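Handheld Grippers, Part 2: Finger Pads, Marker Tracking and the Comparison Exercise
Course notes, Robot Handling Lab. Prepared by Roos Martens, with corrections from Italo Marino
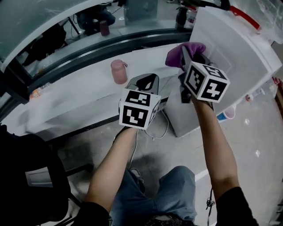
The trials in this unit compare two finger finishes on the same handheld gripper body. We are interested in how the choice of finish changes the grasps a person will attempt, and in how much usable pose data survives those attempts. Last week's notes treated the two finishes on small rigid objects, where the differences are minor. Large thin-walled objects separate them much faster. A lidded plastic bin taken by its edge, as the right gripper with the purple fabric pad is doing, puts a long lever arm on a small contact patch, and the bin will try to rotate about the pinch line. The bare dark fingers on the left gripper are curved, so on a flat wall they touch along a narrow band unless the wall gives.

Terms used below

Pinch line: the line joining the two contact patches.
Slip: relative motion at the contact, in the plane of the wall.
Roll: rotation of the object about the pinch line.
Dropout: any run of samples in which the pose of a gripper could not be solved.

Keep slip and roll apart in your log. They look similar to the operator and they have different causes. Slip depends on friction and squeeze force. Roll depends on patch size and on the distance from the pinch line to the center of mass, and a higher-friction pad reduces it only slightly if the patch stays small.

Marker tracking

Each gripper carries a cube with square fiducial markers on its faces. The solver needs one clearly seen face to return a pose, but a single face viewed nearly straight on gives a poor estimate of tilt. Two faces at an angle are much better. For this reason the acceptance rule in the Mindent script weights samples by the number of faces found. Check the weighting flag before you run it, as the default is off.

Large objects cause most dropouts. The object swings between the cube and the camera, or the operator turns the wrist to clear the table edge and the good faces point away. If you see a dropout at the same point in every repeat, change the approach direction and note the change. Do not fill the gap by interpolation in the raw file. Interpolation is done later, on a copy.

The reference log supplied by Fatima Garba has 3,684 samples after trimming. It was recorded with the older Letov calibration, so the offset from cube to fingertip differs from yours. Use it to test your code and leave it out of the comparison.

Procedure

Work in pairs. One person operates, the other logs.
1. Run the static calibration with both grippers at rest.
2. Lift the object by one edge, hold, and set it down. Make 12 lifts per finish.
3. Swap finishes between hands and repeat step 2. This separates the effect of the pad from that of the stronger hand.
4. Mark each lift as clean, slip, roll or failed. A lift may carry both slip and roll.
5. Export, then run the dropout count for each hand.

Cable routing affects the results more than most groups expect. A cable hanging under the gripper adds a small downward pull that changes with arm height – leave enough slack that it does not go tight at the top of the lift.

What to hand in

One table per finish, one plot of dropouts against time, and a page of discussion. Explain any difference between hands before you discuss any difference between finishes. Neville Cropper's Blackburn write-up, in the course folder, shows the expected layout, although its axis labels are too small.

Reports go to Zineb Radwan by 4 p.m. on Wednesday.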